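Notes for the naming talk (aim for 9 minutes, leave time for the mic to go around)

Start without the slides. Ask who has ever named a company, a band, or a boat. Wait for the hands. Boats always get a laugh.

Okay, so my story. We picked Drelon in one afternoon because the domain was cheap, and then spent two years spelling it over the phone. D as in dog, R as in rabbit. People heard Trellon, Dralon, Dre Long. One invoice came made out to "Dreadlon," and I kept it — it's taped inside my desk drawer.

Slow down here. The point is that we tested that name on a screen and never once out loud.

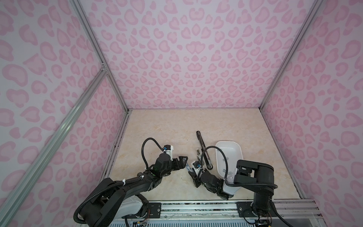
Maddocks sounds like a law firm, somebody wrote on the feedback sheet last time, and I would hire them tomorrow just because I could spell it. I read that one out because I half agree! It's heavy and a bit dusty, but you hear it once and you can type it. Ask the room what they'd expect Maddocks to sell. (Last time I got paint, boots and divorce.)

Then the long list. We had 916 candidates in a spreadsheet when we started over. Please don't do that. By row 200 every word looks like a sneeze. Getting down to 4 took a weekend and a lot of crackers.

Mention the office supply test: would you be happy to see this name printed small, in one color, on something cheap?

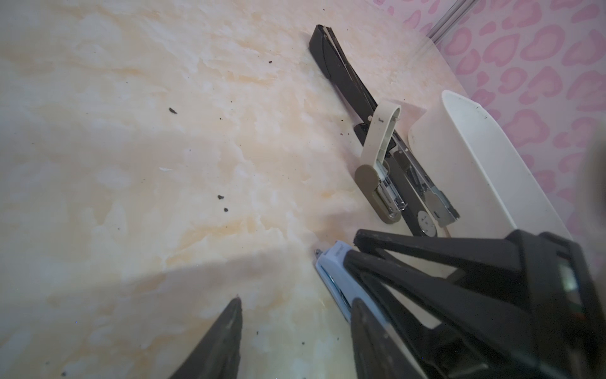
The phone test

Call a friend, say the name once in a normal sentence, and have them text it back to you. That's all it is. Osta came back right almost every time. Ulora came back as Eulora, Ulura and "you lure a what?" and I loved Ulora, I had already sketched the logo, so that hurt.

Pause, drink water.
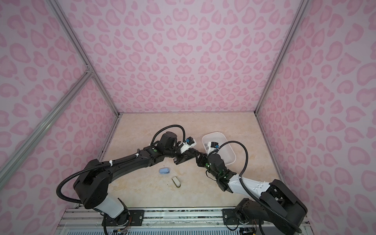 So I sulked for a week and then did the calls again with different friends, and got the same mess. If you need to explain the spelling to people who like you, strangers don't stand a chance.

If time is short, skip the trademark bit and tell them to talk to a lawyer before they print anything. If there's extra time, do the live version: one person whispers a made-up name to the next, all down the front row.

Questions. Somebody will ask what we ended up with — Osta.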